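Chapter 4
Planning and Paying for a Robot Cell

The price on the quote is only where the costs begin. When the Peleck depot in Poltetton decided to automate part of its computer teardown line, Isla Urquhart was given 14 weeks to prepare a budget. Her first draft listed the arms and grippers and little else.

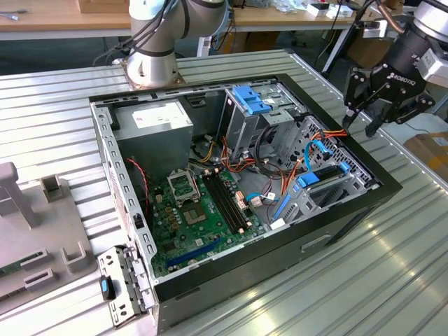 Fixtures, tables, cabling and spare fingers made up 29 per cent of the final figure. Training was a separate line — and a larger one than she had expected.

In this chapter you will learn to:
estimate the full cost of a cell over its working life
compare leasing with buying
set a payback period
write a specification a supplier can price

Key terms: capital cost, integration, payback, downtime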